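双臂带手,预算怎么写
一家礼品包装厂从询价到签字的一年
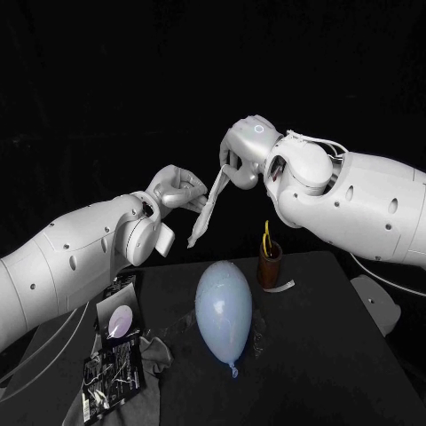
Astora是一家做节庆礼品包装的工厂,活儿杂:气球、彩带、贺卡、小袋子,一只盒子里常常要放进七八样东西,每一样的材质和手感都不同。去年一月,厂里决定在手工装配这一段试用双臂机器人,并且要求两条手臂末端装的是带手指的手,夹爪不在考虑之列。从提出这个想法到第一份合同签字,中间花了将近一年。其中技术讨论占的时间不多,多数时间花在预算表上:该列哪些行,哪些行可以往后放,哪些行当初根本没想到。

这篇文章写的就是那张预算表。想买同类设备的厂子,规模和产品未必与Astora相同,但表里的大部分项目是绕不开的。

一、先弄清楚要买的是哪一段工作

最初的需求书只有一页,上面写的是“实现礼品盒自动装配”。三家供应商收到以后,给出了三种完全不同的方案,报价之间没有可比性。一家报的是整线,一家报的是单个工位,还有一家报的是设备租用加开发工时。采购部把三份报价排在一起,发现连“一台”指的是什么都不统一。

后来需求书重写,按动作拆开。装配工位上的全部动作被录成视频,由班组长逐个分类:拿起硬物、拿起软物、双手传递、打结、粘贴、插入、整理。每一类后面写明材料、尺寸范围、允许的失误方式,以及失误以后由谁处理。重写后的需求书有12页,供应商的问题反而少了。

分类的结果改变了采购的方向。硬物的拿取和摆放,用普通的单臂加夹爪就可以完成,设备成熟,价格透明,交货也快。真正占人工的是软薄材料:薄纸、丝带、塑料膜、没有固定形状的布袋。这些东西需要一只手捏住,另一只手配合,捏重了会皱,捏轻了会滑。厂里因此把项目分成两半,硬物那一半按常规设备采购,走正常流程;软物那一半单独立项,按试验性设备管理,预算、验收和折旧都分开算。

这个决定后来被证明省了不少事。如果两半绑在一起买,成熟的那一半会被不成熟的那一半拖住,生产线迟迟不能动;而不成熟的那一半又会被按照成熟设备的标准去验收,供应商不敢签,厂里也不肯付款。

二、设备本体只是表上的第一行

软物项目的预算表,第一版只有五行:机器人本体、手、控制器、安装、培训。到签字时,这张表有20行。增加的部分大致来自四个方向。

第一是手的备件。手臂本身结实,厂里在询价阶段接触到的几家用户都没有提到手臂的大问题。手不一样,指关节多,传动细,外皮会磨损,指尖的软垫更是消耗品。Vostero是最后中标的供应商,他们的报价单里,备用手和指尖垫是分开列的,备用手按只计价,指尖垫按套计价。Astora的做法是首批就买下一只备用左手和一只备用右手,指尖垫按一年的用量订。左右手不能互换,这一点在第一版预算里漏掉了,当时只写了“备用手一只”。

第二是线缆。双臂设备的线多,从肩部绕过来,沿着手臂走到腕部,还有一部分从台面旁边经过。手臂每动一次,线就跟着弯一次。线缆的寿命在供应商的资料里通常只写一个弯折次数,换算到实际工位上,要看动作的幅度和节拍。厂里的设备科要求供应商提供更换一条线所需的工时,并且要求写明更换以后是否需要重新标定。答案是需要。于是线缆这一行后面又多了一行标定工时。

第三是台面和背景。这一项听起来很小,第一版预算里没有,后来单独列了出来。软薄材料多数是浅色或者透明的,深色不反光的台面更利于相机分辨。透明塑料膜尤其麻烦,它会反光,褶皱处的亮点会随着灯光移动。试验工位最后用了深色台面,后面挂黑色背景布,灯具也重新选过。这几样东西加在一起,在总价里占不了多少,但是没有它们,前面花的钱发挥不出来。台面需要定期更换,背景布需要定期清洗,两项都写进了年度费用。

第四是人。设备到厂以后,需要有人整理物料、布置台面、在失败以后复位、记录每一次的结果。供应商在演示时会派自己的工程师做这些事,买方看不到这部分成本。厂里在第二版预算里加了一名全职的工位操作员和半名设备工程师,后来的实际情况是,头三个月两个都是全职。

三、询价的时候应该问什么

Astora一共接触了四家供应商,实地看了三家。去之前,采购部准备了一份问题清单,回来以后又改了两次。最后定下来的版本里,有些问题值得别的厂子直接拿去用。

演示用的物料能不能由买方自己带。供应商自己的物料都是挑过的,纸够挺,袋子够大,摆放的位置也固定。厂里带去的是生产线上当天用的东西,包括几张已经揉皱的薄纸和没有吹足气的气球。有一家供应商表示需要两周的准备时间,这个回答本身就是有用的信息,两周的准备工时后来被写进了换型费用的估算。

同一个动作连续做多少次算一轮。厂里定的是200次,中间不允许人工调整物料位置以外的任何东西。有的供应商愿意做,有的只愿意做到一半。愿意做完的那家,成绩并不好看,但是每一次失败都有记录,能说清楚是没有捏住、捏住以后滑脱,还是两只手之间没有配合好。采购部最后给这家打的分最高。

失败以后怎么办。这个问题要问得很细:设备是自己停下来,还是继续做下一个动作;停下来以后,操作员要按几个键才能恢复;恢复以后,台面上剩下的东西要不要全部清走。有一套设备每次失败都要回到初始姿态再重新开始,单次恢复的时间比完成一次动作还长。这样的设备,成功率提高一点点,产量就会变化很多;反过来也是一样。

手的外形尺寸是多少。礼品盒的开口不大,手指再灵活,手掌进不去也没有用。厂里有一款小号礼盒,三家供应商的手都伸不进去,这一款最后从项目里拿掉了,继续由人工完成。如果不问这个问题,要等设备装好以后才会发现。

软件怎么收费。有的按台一次性收取,有的按年订阅,有的按动作种类计价,每增加一种新动作就加一笔钱。对礼品包装这种一年换好几季产品的行业来说,第三种收费方式到了第二年会超过设备本身。Astora在合同里约定了封顶价,超过封顶价以后新增的动作只收工时费。

数据归谁。试验期间产生的视频和动作记录,供应商通常希望带走用于改进自己的产品。厂里同意了,条件是客户的产品图案在上市以前不能外传,并且软件年费因此有一笔减免。这笔减免在第一轮谈判里没有提,是第二轮才谈下来的。

四、怎么比较三份报价

报价收齐以后,采购部把它们全部换算成三年的总费用。换算的口径是:设备、备件、安装、台面和灯光、软件、标定、维护、操作人员、停机损失。其中停机损失最难算,因为试验性设备在第一年里停机的时间很长,如果按正常产线的方法去算,任何一家的数字都没法看。

最后的办法是把第一年单独拿出来,按研发费用处理,不计产出。第二年按人工产量的一半计,第三年按人工产量的八成计。这两个比例由生产部提出,供应商都认为偏低,财务部认为偏高。吵了两次会以后,比例没有改,但是在表的下面加了一行说明:如果第二年达不到一半,项目在第二年年底停止,剩余的软件费用不再支付。这一行说明后来写进了合同,成了退出条款的依据。

三份报价当中,Toltoro的本体最便宜,手也便宜,但是备件从下单到到货的时间最长,本地没有维修点。把等待备件的时间折算成停机损失以后,它从第一名掉到第三名。另一家报价的软件最完整,界面做得好,操作员培训半天就能上手,但是按动作计价,三年总费用最高。Vostero的各项都在中间,它的优势是愿意接受分段验收,并且同意把一名工程师放在厂里驻点三个月,费用含在总价里。

采购部在内部报告里写得很直接:选择Vostero的主要理由是付款方式和驻点,技术指标三家差别不大。

五、付款怎么分段

常规设备一般是预付、到货、验收、质保四段。软物项目改成了六段,每一段对应一个可以检查的结果。

预付款在签字后支付,比例压到常规设备的一半。第二段在设备到厂、通电、双臂能按照程序走完一遍空动作以后支付。第三段对应单手任务,也就是任意一只手能从台面上捏起指定的薄纸并保持规定的时间。第四段对应双手任务,一只手捏住,另一只手接过去,中间不掉落。第五段对应完整工位,从物料上台到装盒完成。最后一段是质保金,满一年后支付。

供应商对第四段的意见最大。单手捏纸和双手传递之间的难度差得很多。两只手要在空中靠得很近,指尖几乎要碰到一起,手本身又会挡住相机的视线,薄纸的下端还会摆动。供应商提出把第三段和第四段合并,按平均成绩验收。厂里没有同意,理由是合并以后,单手的好成绩会掩盖双手的问题,而厂里买双臂就是为了双手任务。双方最后的妥协是,第四段的期限延长两个月,验收用的纸张固定为一种规格,其他规格放到第五段再验。

分段付款对买方也有要求。每一段验收都要准备物料、腾出人手、准备记录表,结果出来以后要在规定的天数内签字或者提出书面异议。Astora有一次因为旺季抽不出人,验收拖了三个星期,按合同这三个星期算买方责任,后面所有的期限都顺延了。生产部事后建议,验收日期要避开旺季,并且在签合同的时候就对着生产计划排好。

六、场地、电和安全

试验工位放在二号车间靠里的一间,原来是样品室。搬进去之前做了三件事:地面重新找平,单独拉了一路电,装了围挡。围挡的高度和门锁的方式按照安全科的要求做,门一打开手臂就停。供应商的说明书上写的是可以与人协作,不需要围挡。安全科的意见是,在试验阶段程序天天改,说明书上的结论是针对定型程序的,不能直接套用。围挡的费用不高,但是它占地方,人进出也慢,每次复位多花的时间要算到节拍里。

有一个细节容易忽视,就是台面上的工具。包装工位上少不了剪刀、胶带这类东西,人在旁边干活的时候顺手一放,机器人不知道它们在哪里。厂里的规定是,工具必须放在固定的容器里,容器的位置在程序里登记,挪动以后要重新登记。这条规定执行了一个月才稳定下来。围绕这条规定又产生了一笔费用:带定位底座的工具杯,比普通杯子贵得多。采购部最初不同意买,后来还是买了。

物料的包装也要改。供货商送来的气球和薄纸都是整包的,人撕开就用,机器人撕不开。开包、抖开、铺平这几个动作目前还是由操作员完成,每一批物料上台之前要花几分钟。这几分钟在第一版的节拍计算里没有,补上以后,第三年的预期产量下调了一档。厂里正在和物料供货商商量,能不能按张叠放、不封口送货,对方要求每单加价,数额还在谈。

七、培训和岗位

培训费在报价单上是一行,写的是“操作培训三天”。三天能教会的是开机、关机、选择程序和急停。真正需要的是另外两种能力:看懂失败记录,以及修改动作参数。前一种花了一个月,后一种到现在还要靠驻点工程师。

工位操作员是从包装班里选出来的,没有从外面招。考虑的是这个人要熟悉材料,知道哪一批纸偏软,哪一批膜容易粘在一起,这些东西外面来的人要学很久。岗位的工资比原来高一档,这一档的差额也写进了项目预算。人事部提醒,项目如果在第二年年底停止,这个岗位怎么安排要提前写清楚。最后写的是回到原班组,工资保留一年。

半名设备工程师的安排不太成功。工程师同时管着另外两条线,那两条线一出问题,试验工位就没人管。三个月以后改成全职,预算因此超了一块,是整个项目里超支最多的一行。

八、第一年的账

到第一年年底,六段付款走完了四段。单手任务按期通过,双手任务在延长后的期限内通过,验收用的是指定规格的薄纸。完整工位还在调试,主要的困难在塑料膜,气球装进透明膜的动作目前仍由人工做。

费用方面,设备本体、手和安装与合同一致。指尖垫的消耗比预计的多,订了一年的量,八个月用完。线缆换过一次,连同标定停了两天。备用右手已经用上,备用左手还在库里,没有拆封。台面换过一次,灯光调整过多次,调整本身不花钱,花的是工时。软件年费按照减免后的数额支付。

工时记录显示,第一年里工程师和操作员花在试验工位上的时间,有很大一部分用于复位和整理台面。财务部据此提议,第二年的预算里增加一笔自动上料装置的费用,把薄纸一张一张送到固定位置。生产部支持这个提议,设备科有保留,认为上料装置本身又是一台需要维护的设备。提议目前列在第二年预算的备选项里,金额为空,等三家报价。

硬物那一半项目按常规走完,早已转入正常生产,没有什么可写的。

九、给正在做预算的厂子的几条建议

先录像,再写需求。工位上的动作写成文字容易漏,录下来逐个看,漏的少。录像要包括返工和出错的片段,供应商最需要看的就是这些。

把软物和硬物分开立项。两类设备的成熟程度不同,放在一张合同里会互相拖累。

备件按左右分别订。手、手指、外壳,能问清楚哪些通用哪些不通用的,在签合同之前问清楚,让供应商在清单上标出来。

验收物料封样保存。纸张和膜的批次之间有差别,验收时双方容易为材料争执。Astora的做法是签合同时封存一箱,双方在封条上签字,每次验收从里面取。

第一年不要计产量。计了产量,车间就会催,一催就会有人绕过程序用手帮忙,记录就不准了。

留一笔不指定用途的钱。Astora留的比例是总价的一成,第一年用掉了大半,用在工具杯、遮光帘、备用灯具、两次加急运费和一台除湿机上。没有一样是大钱,也没有一样在最初的预算表里。除湿机是梅雨季节买的,薄纸受潮以后变软,捏起来的位置总是偏。

把退出的条件写下来。什么时候停、停了以后设备归谁、软件能不能继续用、驻点工程师什么时候撤,这些在签字以前谈,双方都比较好说话。设备到厂以后再谈,立场就不一样了。

租还是买,看换型的次数。Sultana是同一个园区里做文具套装的厂子,产品一年只换一次,他们选择了租用,租期满了再决定。租用的月费不低,合同里还限制了改动程序的权限,但是手和线缆的更换全部由出租方承担。Astora的产品换得勤,程序要自己改,租用合同里的限制接受不了。两家厂子的负责部门交换过预算表,除了本体那一行,其余各行的名目几乎一样,只是付钱的人不同。

十、第二年的安排

第二年的预算已经报上去,总额比第一年少。减少的部分是设备款,增加的部分是指尖垫、全职工程师和一套备用线缆。第二台设备没有列入,要等第五段验收的结果。

第五段的验收避开了旺季,排在春季产品和夏季产品之间的空档。验收物料从封样箱里取,箱里的薄纸还够用,塑料膜要补一批,补的这一批同样由双方签字封存。验收内容里,气球入膜这一个动作双方还没有谈妥。供应商希望把它移到质保期内完成,厂里的意见是可以移,但第五段的款项要相应扣下一部分。扣多少,采购部和供应商各报了一个数,差得不算太远,定下来以后会作为补充条款附在合同后面。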